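Splitting long demonstrations at the hands

I've had a few emails asking what happened to the segmentation work I mentioned in the spring. It's still going, and it finally has a result I'm willing to write down, so this post covers how it works now and what it did to the Dolleck policy.

Quick recap. Farnovis is our set of kitchen tasks recorded by people from a head camera, with no robot involved. A person does a normal chore from start to end, and we try to get a two-armed robot to learn from the video. The recordings are long compared to what the policy can handle in one go, so they have to be cut into pieces first, and each piece gets a short text label. For the first version we cut every clip at a fixed length of 4 seconds. It was easy to code and we all knew it was a placeholder.

The trouble with fixed cuts is that they land anywhere. You get a piece that starts halfway through a reach and ends halfway through the next one, and the label has to describe two half-actions. The annotators at Mavromatis were writing things like "hand moves, then holds," which is true and teaches the policy very little.
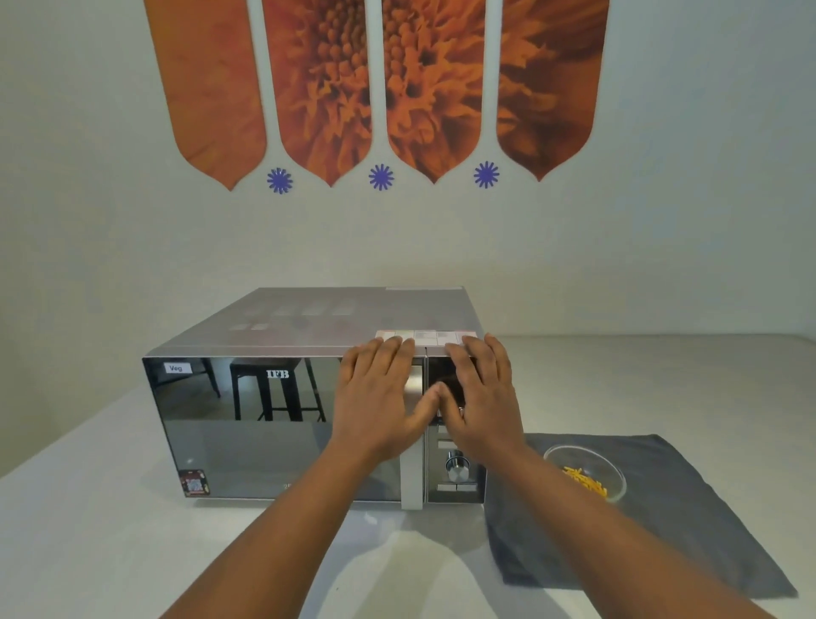 So the new splitter, which we call Grekaser because every script needs a name, only looks at hands. It runs a hand tracker over the video and marks a possible cut whenever a hand starts touching something or lets go of it. Two marks that are very close together get merged. A piece then runs from one mark to the next, whatever its length turns out to be. Some are less than a second. The longest one in the current set is a person wiping a counter, and we left it alone.

I expected the contact detection to be the weak part. It's decent on solid things like door handles and knobs. It does worse when a hand is resting on a surface without doing anything to it. A resting hand and a working hand look almost the same in a single image, and for a long time the script treated every rest as an action. We ended up adding a "rest" label, which the annotators can apply with one key, and the policy is trained to hold position during those pieces. That sounds wasteful, but throwing them out made the arms drift between steps, and I'd like to understand why before changing it again.

Two-handed work was the other headache. Grekaser tracks the left and right hands separately, so it was producing two marks for what a person would call one grab, usually a few images apart. The merge step handles most of that now, but only if the object is seen as one object from both sides. Glass is bad for this. With a small clear bowl the edges come and go depending on what's behind it, and the tracker sometimes decides the left hand is touching the towel underneath and the right hand is touching the bowl.
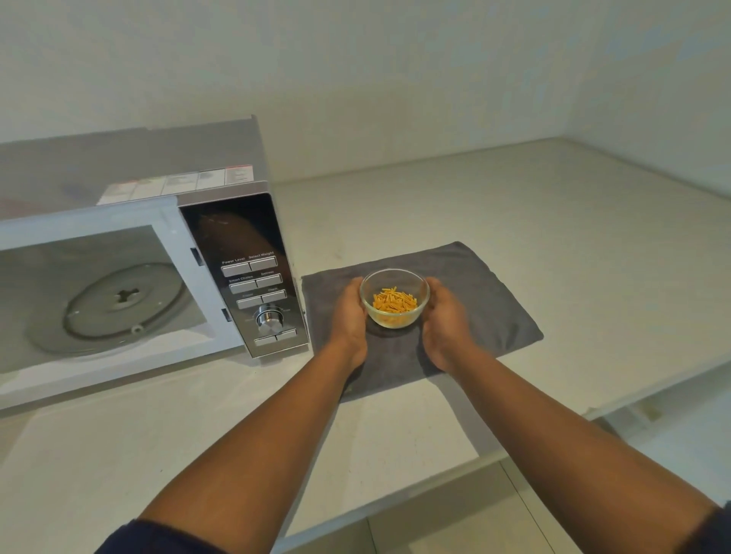

We fixed it by letting the hands vote for each other. If both palms face inward and the distance between them stays steady over several images, the script assumes they share one object, even when it can't find the outline. Bowls are the clearest case, with the fingers wrapped around both sides and the grips nearly mirroring each other, and after the change the grab comes out as a single piece with a single label. The open microwave door next to it is still a nuisance, though. The window gives the tracker another pane of glass to get wrong, and we haven't done anything about it yet.

Now the numbers. We tested on 218 recordings that were kept out of training, all from kitchens the policy hadn't seen. I asked two annotators to mark the cuts by hand on 60 of them and compared. Grekaser agreed with the people about as often as the people agreed with each other, which I take as good enough to stop tuning. I'll put the full table in the write-up once I've checked it for mistakes, having already found one.

On the robot side, we trained Dolleck twice on the same video, once with the fixed cuts and once with the hand cuts, and changed nothing else. The hand-cut version got further through the long tasks and made fewer stops in the wrong place. Short tasks came out the same either way. I only had the arms for 5 days, so the fixed-cut version got fewer runs than I wanted and I wouldn't lean hard on the size of the gap.

Next up is pouring, where the hands stay in contact the whole time and there's no touch or release to cut on. I have an idea that uses wrist rotation, but it fires constantly whenever somebody talks with their hands. If you've worked on something like this, my email is on the contact page.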